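Teaching with two hands

I've spent most of August with a gripper in each fist, and my thumbs would like it mentioned! We're up to 500 demos on the Wanel job now, and most of the recent ones have been phone cases. You hold the grippers, you do the task the way you'd want the robot to do it, and you try very hard not to dither (the robot will learn the dithering too, as Valdis found out in the spring). Going for a case standing on end in the tray is my favourite bit, all in the wrists.

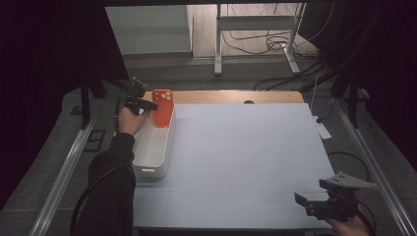
Down on the floor

Floor pick-ups are fiddlier. A case lying flat gives you very little height to get hold of, so I come in low, open wide and close slowly. Gintarė goes in quick and is tidier than me, which is annoying. We've kept both styles in for now, as Helju wants to see whether the mix helps or just muddles things.

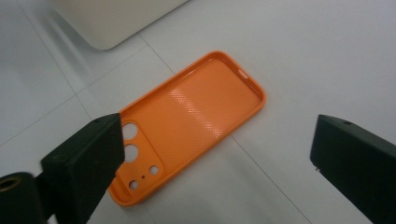 Mirela Godoy
Demonstrations lead, Lardale workshop

If you fancy a go, I've got 5 slots left before we pack up for the Penar visit. No experience needed, and long sleeves are fine, but do leave bracelets at your desk. Come and find me after 2pm, or leave a note with Stuart. Oh, and whoever has the spare charger, I'd like it back please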